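Getting More Out of Your Lidded Bins
01/07/2022

I love a plain bin with a lid. Shoes, seed packets, birthday candles, the good screws you don't want mixed in with the bad screws — they all live better in a bin! We moved to Daly in March with a tiny kitchen and one closet, and these are the habits that got us through it.

Clear a real work surface first
Don't sort on the floor, your knees will hate you. Pull everything off the table, wipe it with a damp cloth and follow the grain if it's wood. Then dry it right away with an old T-shirt. A pale tabletop is wonderful for this kind of job, as dropped beads and stray washers show up so well (dark screws especially).
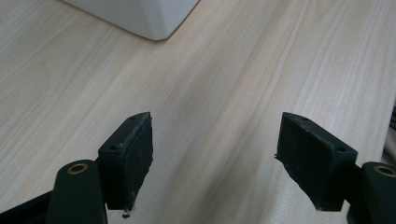

Wash bins before they go back to work
Warm water, a squirt of dish soap, a soft sponge. Skip the scouring pad, it leaves tiny scratches that hold on to dust forever. For the sticky ring an old label leaves behind, rub in a little cooking oil, wait 19 minutes while you do something nicer, and wash again. I used to scrape at those with a butter knife and I have the gouges to prove it.

For a musty bin, put 2 tablespoons of baking soda in the bottom and leave the lid on overnight. Works on lunch boxes too!

Be kind to the lid
Lids wear out long before bins do, and mostly from being yanked up by one corner. Loosen one side, work along the edge, then tilt the whole thing up and away. In an unheated garage in winter, bring the bin indoors for an hour before you open it. Cold plastic can crack with a really sad little snap.

A shallow bin is my favorite for anything small, dropper bottles included. Stand those upright, caps tight, on a folded paper towel to catch drips. 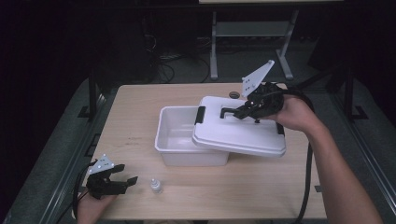

Label the end, and the lid too
Painter's tape and a fat marker, every time. I bought a fancy label maker once, and it's in a bin somewhere with no label on it. Write what's inside plus the shelf it belongs on, so whoever borrows the glue gun has a fighting chance of putting it back.

Stack heavy to light
Jars and tools at the bottom, fabric and gift wrap up top. If your stack wobbles, slide a piece of rubber shelf liner between bins — cut it a bit smaller than the lid so it doesn't curl at the edges. Leftover liner is great under a cutting board.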